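Reading time: 2 min

To: members, Surgical Automation Practice list
Subject: Re: Draft 7, clause on thread handling
26 June 2026

Florêncio Quintela wrote:
> The Mustonen reviewers ask whether the clause should cover
> loose thread as well as the working strand. Our bench at
> Clerance would prefer a single rule for both.

Dear colleagues,

The working group discussed this point in May and favours a single rule. Any strand within reach of either instrument is to be treated as live until it has been removed. 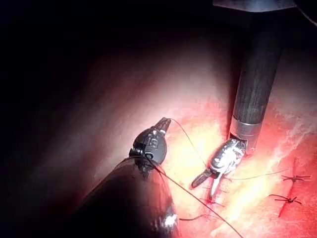
Suturing on tissue, two instruments in use, with tied knots at lower right.

Draft 7 therefore asks that the controller log each grasp of the strand, and that an operator be able to halt motion at any point between needle entry and the final throw. Members have asked for a definition of "final throw"; Futico has offered wording, which I will circulate separately. 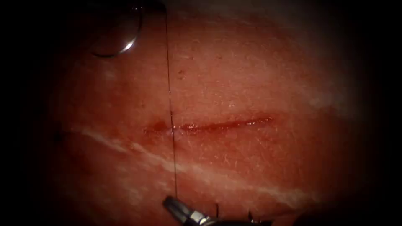
On camera coverage, the present text requires two views, one of them at the wrist. Where the two views disagree on the position of the needle, the system must hold and refer the matter to the operator — it may not choose between them.

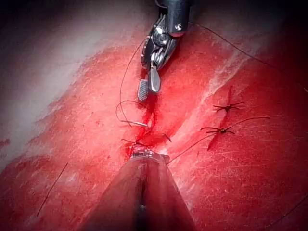

Cut tails remain unresolved. Jomeo proposes that they be cleared before the next stitch is begun, while others consider a recorded check sufficient. Written comments on either option should cite the clause number.

Regards,
Huiling Dai
Convenor

2 replies | 7 shares

Recent on this list
Operator halt: response time wording
Calibration records for wrist cameras
Minutes, May meeting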